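Indoor Humidity and Ventilation at Rosales: Frequently Asked Questions

Applies to all apartments fitted with the Rikora supply and extract system. Apartments on the ground floor of the Bromarus wing have separate bathroom fans and a different manual. Where an answer below does not apply to them, it says so.

General

What does the system do?

It extracts air from the kitchen and bathroom and supplies filtered outdoor air to the living room and bedrooms. The two air streams pass through a heat exchanger in the hall closet without mixing. Part of the heat in the outgoing air is transferred to the incoming air. The system does not cool the apartment and it does not remove moisture except by carrying it outside.

Does it run all the time?

Yes. The unit has four settings: Away, Normal, High and Boost. Normal is the setting for everyday use. Boost runs for a fixed period and then drops back to whatever was selected before. There is no off position on the wall controller. The isolation switch inside the closet is for service work and should be left on.

What humidity should I expect indoors?

It depends on the season and on how many people live in the apartment. A reading of 43 percent in the living room during the heating season is normal. Readings are usually higher in late summer, when outdoor air already carries a good deal of water vapor. Short peaks after a shower or while cooking do not matter if the reading falls again within a few hours.
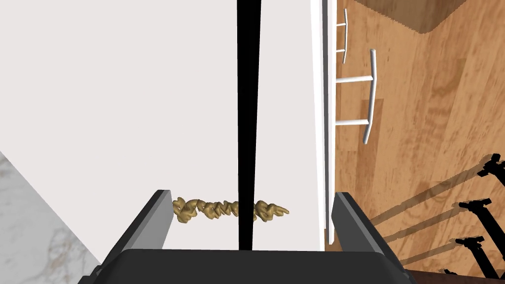 A reading that stays above 60 percent for several days in cold weather needs attention. Check first that the unit is not set to Away, then check the filters, then check that the supply valves in the bedrooms are open. If all three are in order, report it to the building office.

Where should I put a hygrometer?

On an interior wall or an open shelf, at chest height, out of direct sun and away from supply valves, radiators and the kitchen. Inexpensive digital models can be off by several points in either direction. For a simple check, place two side by side overnight and compare. The office lends out a calibrated Dara logger, which records temperature and relative humidity at fixed intervals. Ask for Mitra Sadeghi. The loan period is 9 days.

Why is the air so dry in February?

Cold outdoor air holds little water vapor, even when it is raining. Once that air is warmed to room temperature its relative humidity drops sharply. More ventilation makes the indoor air drier in this period. You may use Away at night during very cold weather in apartments with one occupant. Do not block the valves. Blocking one valve changes the flow at all the others.

Condensation and mold

Why is there water on my windows in the morning?

Glass is usually the coldest surface in a room. When its temperature falls below the dew point of the room air, water condenses on it. A narrow band along the bottom edge on cold mornings is common in bedrooms and can be wiped off. Water across most of the pane, or water that is still there at noon, indicates too much moisture or too little air movement. Heavy curtains that reach the sill make it worse, as do closed bedroom doors in apartments where the gap under the door has been sealed.

Can I place furniture against an exterior wall?

Yes, with clearance. The surface temperature of an exterior wall is lower than that of an interior wall, and anything standing against it cuts off the warm room air. The surface behind the furniture then gets colder still, and mold can start there without being noticed. Leave at least two inches between the back panel and the wall, and more in corners, where two cold surfaces meet.

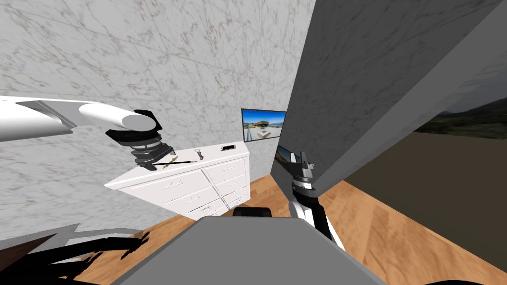

Room corners are the first place to inspect after a cold spell. Heat leaves through both walls, air movement is weak, and the corner may be several degrees colder than the middle of either wall. Built-in closets and upholstered headboards are the usual trouble spots, but any closed-back piece can cause the same effect. A white chest of drawers against marble in the corner of a room, as shown, should be pulled forward once or twice each winter so the stone behind it can be checked by hand and with a flashlight. Marble has little capacity to absorb moisture, so condensation tends to stay on the surface. On painted plaster the first sign is more often a gray shadow near the baseboard. Brownish veins like those in the stone shown should not be confused with staining. A stain changes in outline over time and a vein does not.

What do I do if I find mold?

For a patch smaller than a sheet of letter paper on a hard surface, wash it off with water and household detergent, dry the surface, and discard the cloth. Do not brush it dry. Then find the cause, or the patch will return. For anything larger, or for mold on plaster, wood or insulation, take a picture and send it to the office before cleaning. The office needs to see the extent and the position.

Is bleach suitable?

Not on natural stone, and not on unsealed grout. Acidic cleaners, including vinegar, will etch marble and must not be used on it. Use a pH-neutral stone cleaner. On glazed tile a diluted bleach product is acceptable if the bathroom is on Boost and the product is not mixed with anything else.

Can I dry laundry indoors?

Yes, in the bathroom with the door closed and the unit on High. A full load of washing releases several pints of water. Drying it in a bedroom puts all of that into the room where it is least likely to be removed quickly.

Filters and maintenance

How often are the filters changed?

Twice a year, in spring and fall. Tuấn Thái from the maintenance team changes them in all apartments during the same two-week period and leaves a dated label on the unit. If you prefer to do it yourself, collect a set from the office and write the date on the label. The arrows on the filter frame must point in the direction of air flow. Filters fitted backward will still work for a while but they clog early and are hard to pull out.

Can I wash and reuse a filter?

No. Washing damages the fibers and the pressure drop rises. The coarse mesh in the kitchen extract valve is a different part. It can be washed in the dishwasher.

The controller shows code 13. What does it mean?

Frost protection is active. The unit has reduced the supply flow to keep ice from forming in the heat exchanger. It clears without any action when the outdoor temperature rises. Call the office only if it remains on the display for more than a day in mild weather. All other codes should be reported when they appear.

The unit is louder than it used to be. Is it faulty?

Check the filters first. A clogged filter makes the fan run faster to hold the same flow. Next, check whether a valve has been turned. The central ring of each valve sets the flow for that room, and a quarter turn during cleaning is enough to cause a whistle. If a ring has moved, do not try to set it by ear – ask for a rebalance. Xuân Giáp carries these out with a flow hood, and an apartment takes less than an hour.

May I connect a range hood to the extract duct?

No. Grease enters the duct and the heat exchanger, and the fire damper is not rated for it. Only recirculating hoods with a carbon filter are permitted. This also applies in the Bromarus wing.

Costs and reporting

How much electricity does the unit use?

On Normal, the last set of readings gave roughly 458 kilowatt-hours per year for a two-bedroom apartment. Constant use of High increases this considerably. The unit is supplied from your own meter. The pumps and the fans on the roof are on the building meter.

Who do I contact?

Faults and codes go to the building office by phone or through the mailbox by the elevator. Include the apartment number, the code and the current fan setting. Questions about the service contract go to Teresa Moynihan. Questions about readings on your electricity bill go to Mudassar Tarar, who keeps the meter log.

Can I get the original manual?

A printed copy should be in the clear sleeve on the inside of the closet door. If it is missing, the office has spares for the two-bedroom model. The manual for the studio model is out of print and is available as a scan only.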